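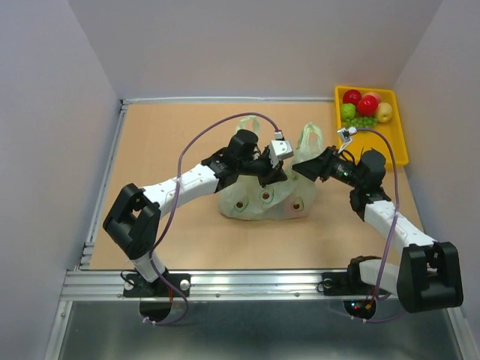

My afternoon at the Talukder thesaurus open house

Posted June 2, 2025

So I finally got to Venodard! If you've read this blog for more than a week you know I collect thesauruses (I'm sticking with that plural, please don't write in), and the Talukder offices only open their doors to the public once a year. I missed it last February thanks to a dead car battery, so this time I took the bus and got there so early that the front door was still locked.

They split us into groups of 20 and ours went with Iresha Begum, an editor on the big one-volume edition. She started us off in the slip room, which I had been dreaming about for years. It's long and narrow and smells like an old school, and the drawers run from floor to ceiling. I asked if I could pull one open and she said go ahead, so I got "hubbub" to "humdrum" and would happily have stayed there until closing.

The current edition has 2,734 headwords. I thought that sounded small until Iresha explained that they only count the main entries, and everything else hangs off those. "Trick" alone takes up 2 full columns, with ruse, dodge, ploy, wile and a whole crowd of others, and there was a long back-and-forth over whether "wheeze" belongs for American readers. (It doesn't! I've only ever heard it from my British aunt.)
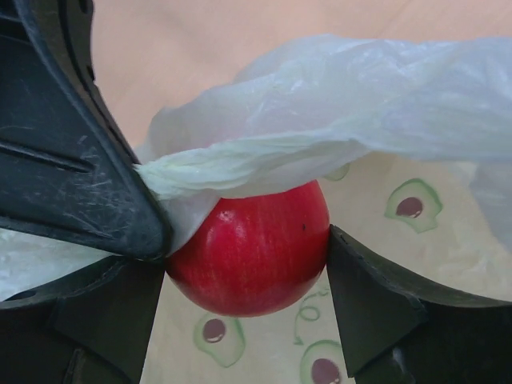 A red apple and a very crumpled bag.

After that came the sorting game, easily my favorite part. You get a stack of cards, all words for "stubborn," and you have to line them up from kindest to meanest. I put "steadfast" at the nice end and "pigheaded" at the other, and then got into a friendly fight with a man named Sajib Jayasinghe over "dogged." He thinks it's an insult. I think it's what you say about somebody who runs marathons. We had about 20 minutes and used nearly all of it on that one card, so "mulish" never got placed at all, sorry Iresha.

There was also a short demo of Hurus, their lookup program. You type in a word and it gives you the near matches plus a sample sentence for each. I tried "cozy" and got "snug," fine, but also "complacent," which made sense only once I'd read the sentence. The opposites were better. I wish they'd sell that part on its own. 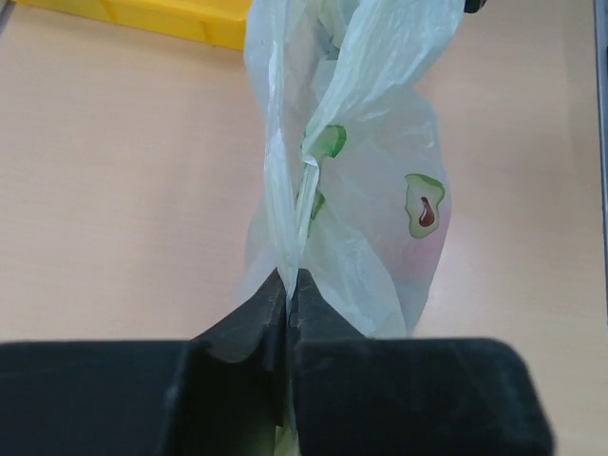 Check out the avocado on this one.

The shop is tiny, just a table by the stairs. I bought the pocket edition and a secondhand Trakden synonym guide with somebody's pencil notes all through the letter M. Whoever it was really did not like "myriad."

Bring cash if you go, and eat first. Sign-up for the next one is at the front desk, and I've already put my name down.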